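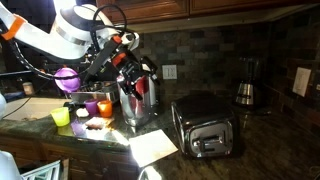 Shared Kitchen FAQ

Last updated 2019-03-08. Pls read before you email us, most of it is in here.

Who can book?
Anyone living in Nirkport. Bakers, clubs, families, school groups. Under 16s need an adult with them the whole time.

How much?
$12 an hour. $32 for a half day. Cleaning deposit is separate, you get it back once we've checked the room.

How do I book?
Form at the front desk, or call and ask for Zinhle Mabaso. No bookings by text, they get lost.

Can I cancel?
Yes. Two days notice = full refund. Less than that, no refund but we'll try to move you to another slot.

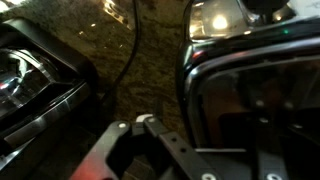 Nirkport Community Center – Kitchen Bookings Team

Do I have to wipe down the granite?
Yes, all of it. Warm water and dish soap only. No bleach, no vinegar, no scouring pads. Hot pans go on a trivet, never straight on the stone.

Can I sell what I make?
Only with your own food permit. Bring a copy the first time, we keep it on file.

Can I leave food in the fridge?
Overnight only, with name and date on it. Anything without a label gets thrown out in the morning. Sorry, no exeptions.

Parking?
Lot behind the Nyberg building, free for 2 hours. Street after that.

Breaker tripped, what now?
Unplug whatever you turned on last, then call the desk. Dont open the panel. Don't run two heating appliances off the same outlet, the microwave is 900 watts on its own.
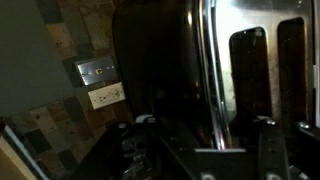

Toaster. Crumbs out before you leave please.

Are you open in summer?
Closed for two weeks in June for floor work. Dates go up on the door.

Lost something?
Box under the front desk. Kept for a month.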